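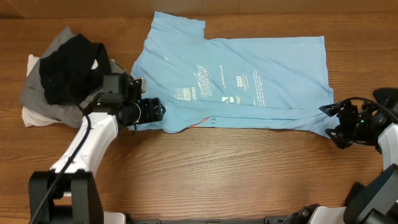 Figure 7. Light blue printed T-shirt in the spread state, collar to the left, with a crease along the lower third. Other garments are piled on the left side of the table.

Papers > Household Textiles > Garment States in Domestic Folding > Section 4

4. Surface states before the first fold

4.1 Material and coding

The Jandby garment set contains 629 items of everyday clothing, most of them knit cotton or cotton blend. Each item was worn, washed and tumble-dried before use, and none was ironed. Folding took place on a bare wooden tabletop under ceiling light set to 500 lux at table height. Garments waited in a mixed pile on one side of the table and were taken from it in whatever order they came to hand.

States were coded with the Flarnulgate scheme, which divides the period between pile and finished fold into intervals of constant garment state. A new interval begins when the outline of the garment changes enough to alter its code. The scheme gave 2,925 intervals for the full set. Intervals in which the garment was held entirely clear of the table were coded separately and are left out of this section.

Four surface states are used below. A garment is piled when it touches other garments and its outline cannot be traced without moving them. It is mounded when it lies alone but is bunched, so that less than half of its outer surface faces up. It is spread when collar, hem and at least one sleeve can be located by eye. It is squared when both side seams lie parallel and no crease crosses the body.

4.2 The spread state is seldom flat

The earlier Condale protocol treated spread and squared as one state and timed folding from the moment a garment was laid out. This hides a good deal of the work. The shirt in Figure 7 is spread by our definition. Its collar and hem can be found at once and one short sleeve stands out toward the top edge of the table, but the lower edge is gathered and folded, and the hem is wrinkled and slightly lifted at the right. A sleeve fold made from this position would trap the gathered cloth inside the packet.

Creases parallel to the long axis of the body were the most persistent fault in short-sleeved shirts. They tend to form when a shirt is drawn across the table by one side while the other drags. Smoothing with a flat sweep from the center outward moves such a crease toward the side seam but often leaves it there as a narrow roll. Lifting the seam and laying it down again takes longer per stroke and needs fewer strokes.

Chest prints complicate the matter. A printed area is stiffer than the knit around it and resists small wrinkles, so the center of a shirt can look finished while the margins are still gathered. Coders were told to judge the squared state from the seams and hem only and to disregard the print.

4.3 Returns to the mounded state

A garment does not always move forward through the four states. A shirt that has been spread may be picked up to correct a twisted sleeve and put down again in a bunch, and the coder then enters a second mounded interval. We call this a return. Returns were coded whatever their duration, including those that ended as soon as the cloth was taken up again.

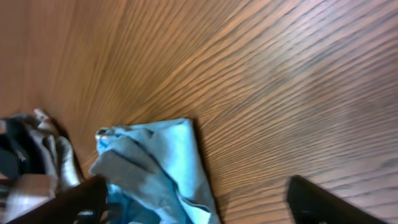
The difficulty with a mounded garment is the choice of the first grasp. When a straight folded edge lies uppermost it is easily mistaken for a hem, and lifting by it produces a doubled layer that must be opened before the garment can be spread. Thin knits are worse in this respect than woven shirts - the layers cling, and the two sides of a fold look much alike at arm's length. Where collar ribbing or an inner label is exposed, it gives a more reliable starting point.

The table surface also has an effect. Smooth wood lets a bunched garment slide when one edge is pulled, so the mound travels without opening. The Mowat trials, carried out on a felt-covered board, report the opposite problem: the lower layer stays in place and the upper layer shears over it, leaving a diagonal ridge. Neither surface was clearly better for short-sleeved shirts, and the two sets of timings should not be pooled.

4.4 Treatment in the timing analysis

Returns are kept in the total handling time of the garment in which they occur. Time spent moving neighboring items in the pile is assigned to the next garment taken up. Intervals that could not be assigned to either were dropped before the comparison in Section 5.

Contact the editorial office | Copyright notice | Back to top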